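Hulme Hardware Newsletter
Oct 17, 2016

Brushed or polished: picking a finish for pulls, rails and faucets

The question we get most at the counter this fall is which steel finish to buy for a kitchen or bath. Customers come in with a cabinet door under one arm and hold it up against the display wall, and a lot of them leave with samples instead of a decision. That is fine. Samples can go home for 12 days and we don't charge for them.

Both finishes start out as the same metal. A brushed piece has been worked with an abrasive in one direction, which leaves very fine lines in the surface. A polished piece has been taken through finer and finer grits and then buffed until the lines are gone. Polishing takes more labor, and on curved parts it takes a lot more, so a polished pull from Saltis runs around 40 percent over the brushed one in the same shape.

Fingerprints show on both. They show more on polished steel, and most of all on flat polished steel such as a switch plate or the front of a wide drawer pull. If you have small children, go with brushed at their height. Some customers mix the two and put polished pulls only on the upper cabinets. It looks all right as long as the shapes match.
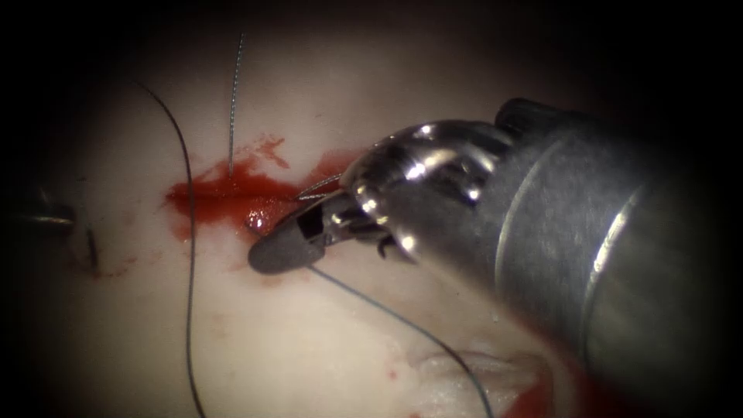 Light matters more than most people expect. A finish that looked soft in our store can look hard under a window, and the lamps over a sink will change it again in the evening. Try the sample in the spot where it will be mounted and look at it at two different times of day. On the instrument in the picture, the brushed shaft is a broad silver-grey tube with one bright streak along its raised rim, while the polished steel farther forward glints at its lobes and pins. A towel bar and a faucet with a lot of small parts will differ in much the same way. If glare bothers you, keep the small, rounded, busy pieces brushed and save the polish for something plain.

Cleaning is simple. Use warm water, a drop of dish soap and a soft cloth, and dry the piece afterward. On brushed steel, wipe along the lines and never across them. Do not use steel wool on either finish. Bleach should stay away from both, including the spray that drifts over when you do the tile. Hard water leaves white spots near the base of a faucet, and plain white vinegar on a rag takes them off. Rinse it well.

Scratches are a different matter. A light scratch on a brushed piece can often be blended with a grey hand pad, working with the grain. A scratch on a polished piece needs a buffing wheel, and we no longer do that work in the store.

The Cultico line is back in stock after being short since May. It comes in brushed only. The Girlow rails are here in both finishes, in the lengths we had before, plus a longer one for pantry doors. Screws are included with the rails but not with the Cultico pulls, so please check the thickness of your drawer fronts before you come in. Orders over 70 dollars are delivered free in town.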